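Okay friends, a few of you asked how the equipment planning is going for the towel folding cell, and I've had enough coffee to answer properly. Get comfy, this is going to be a long one. 1/

For anyone new: I look after purchasing and a bit of everything else at Kanddale, a small laundry that does linens for guesthouses and a couple of gyms. We'd like one robot folding station by January. One! I keep saying that out loud so my spreadsheet doesn't get ideas. 2/

First thing I did was sit down with the quotes from Pruriso and Boststead, and they could hardly be more different. Pruriso sends one tidy number with everything rolled in. Boststead breaks out every last bracket and cable, and I love them for it, even if it took me a whole evening to get through. 3/

My favorite line so far is the wrist camera mount. $493 for the bracket, and the camera is extra. I made a face. Then Hanyu Mao, who is doing our integration work, walked me through what a redo costs when a homemade mount works its way out of alignment, and I put the $493 back in. 4/

Hanyu also talked me into pricing the camera by what it has to see up close. A whole towel from across the table is the easy part. What we care about is the corners and the folded edges, and whether you can still tell one layer from the next when the fabric is bumpy all over. 5/

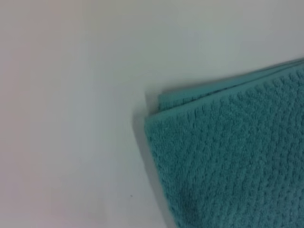 Teal towel, folded, from the wrist camera. Look at that texture!

I've been staring at that one a lot. The layers read nicely up by the corner, and then the weave goes a little soft toward the lower right, so the lens question is staying open on my list. I'd sooner spend there than on a fancier arm. 6/

Also, please budget for the table! I forgot the table! A pale, plain top makes the edge of a colored towel so much easier to pick out, but we own a lot of white towels, so I've added a second, darker top as its own line. They swap out in a few minutes if you buy the clamps. (Buy the clamps.) 7/

Lighting is the other one I had down as "misc," and I'm a bit embarrassed about that. Side light shows off the nubs in the fabric and gives you a shadow along the edge, and we haven't decided yet if we want that shadow or want it gone. So there are 2 lamps in the plan for now, plus a diffuser. 8/

Then there's spares. Three sets of fingertips, because terry cloth is rougher on the soft pads than I would have guessed. One spare cable for anything that bends. Kershaw, our usual parts place, can match most of it, and their shipping is kinder than anybody's. 9/

The number I'm least sure of is people time. Somebody has to set towels out, square them up, reset them, and do it all over again for days while the thing gets tuned. I had put down 3 days. Hanyu looked at it, was very sweet about it, and doubled it. 10/

So where that leaves me: $1002 still unassigned in the first-year budget, and I'm trying hard to keep my hands off it until the lens is settled. If you've bought a close-up lens for fabric work, I would love to hear which way you went and what you'd skip – replies are open, and I read all of them, usually twice. 11/11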